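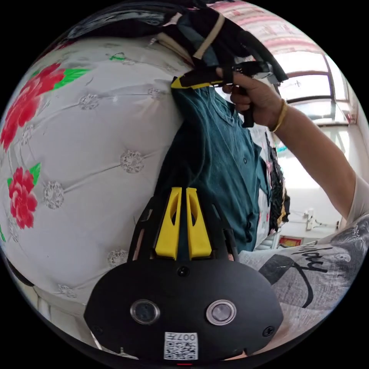
Home | Bedding | Guest Rooms | Care | Contact

Satance Quilted Bedspread, Rose Print

The Satance is a white quilted bedspread supplied by Midside to guest houses, residence halls and private homes. The surface is tufted in a diamond grid, with raised padded sections between the stitched seams and a small white embroidered rosette where the seams meet. Large red flowers with green leaves are printed on the white ground.

The bedspread is intended for daily use, including the sorting and folding of clothes on a made bed. Dark garments, in particular new T-shirts and navy or black items, should be washed once before they are laid on the white fabric. Bag straps and buckles may catch the embroidery and should be kept clear of it.

Care: machine wash cool with like colors, no more than 2 bedspreads per load. Do not bleach. Dry flat or on low heat - high heat will flatten the padding. Iron on the reverse side only.

Orders are packed at the Kandpal warehouse. The minimum institutional order is 96 pieces. Inquiries should be addressed to Zainab Okoro, Household Linens.

Last updated: November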